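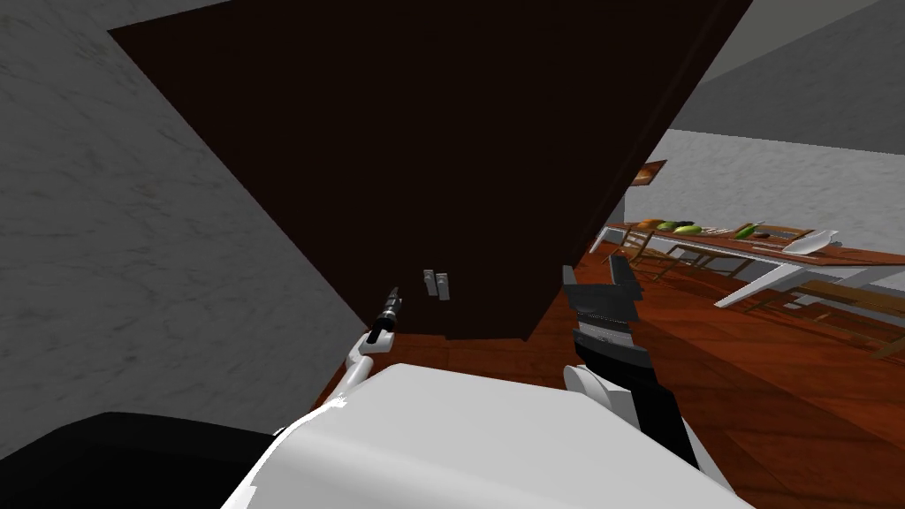

Our project for the spring robotics course was called Tustel, and the goal on the sign-up sheet was one sentence long: get a two-armed robot to open a kitchen cabinet in simulation. I picked it because I thought it would be the easy one. My lab partner wanted the towel folding project and has brought that up maybe once a week ever since.

First, the setup. Everything ran in simulation on the department machines, in a furnished house that comes with the course software. We had one camera view from the robot's own head, looking out past its arms, and that was the main input to our policy. No cheating with the real position of the cabinet (we did use it for scoring, and for debugging when we were desperate). The team before us left a code base called Estik, which handles the arm control and the recording of demos. It works fine once you find out that half the settings live in a file called old_settings.

What I worked on was the approach, meaning everything up to the moment a gripper touches hardware. My partner did the pull. If you look at the view we were working from, you can see my problem pretty fast: the cabinet is a big, almost black slab, tilted way over because of how the head is turned, and the only things on it that stand out are two little silver latches down near the bottom edge. Everything interesting to a vision model is somewhere else! There's a dining table in the background with fruit on it and a nice grainy wood floor, and for the first month our network was much more excited about those than about the cabinet.

I found that out in the dumbest way. I plotted which parts of the image mattered most to the network's output, and there was a big bright blob over by the table. It had figured out that the table's place in the view told it how the robot was standing, and it was steering from that. Which is kind of smart? But then we moved the table for a test and both arms went off and reached for the wall.

So we did three things. We shuffled the background stuff between demos, so the table and chairs were in a different spot each time. We cropped a second, smaller image centered on where the grippers were and fed that in along with the full view. And we recorded more demos, which I had been avoiding, since recording demos means sitting there with two hand controllers until your shoulders hurt. We ended up with 30 good ones. I'd say it took around 7 evenings, and there were a lot of bad ones we threw out.

The arms gave us trouble too. In our view the right one looks much bulkier than the left, and it hides a lot of what's behind it. When I brought the right gripper in first, it would swing in front of the latches and the policy would sort of freeze up, wiggling back and forth. Bringing the left one in first with its slim tip, then the right one from the side, fixed most of that. I wish I could say we worked it out from theory. My partner just did it that way by accident in one demo and that demo looked great.

How well does it work? Okay-ish! With the cabinet where it was in training, the grippers get to the latches most of the time, and the pull works on a good share of those. With the robot's starting spot shifted a bit it still mostly gets there. With a light-colored cabinet it's bad. We only trained on the dark one, and I think the policy learned "find the shiny bits on the dark thing," so on a pale door with pale hardware it has nothing to go on. We had one night left when we tested that, so it's going under future work along with everything else.

The other thing I'd change is the scoring. We counted a run as a success if the door passed a certain angle, and a few runs passed by hooking the door with the side of the forearm and sort of shoving it. The score says success. I've watched those clips and I wouldn't want that in my kitchen. A contact check on the grippers would have caught it.

If you're taking this project over next term, the demos are in the shared folder under Elteo (that was the name of our second try, the first one is in there too but please don't use it). The cropping code is in its own file with comments. Read old_settings before you change anything, and turn the auto-save on, it's off by default and we lost an entire evening of demos in March before we noticed.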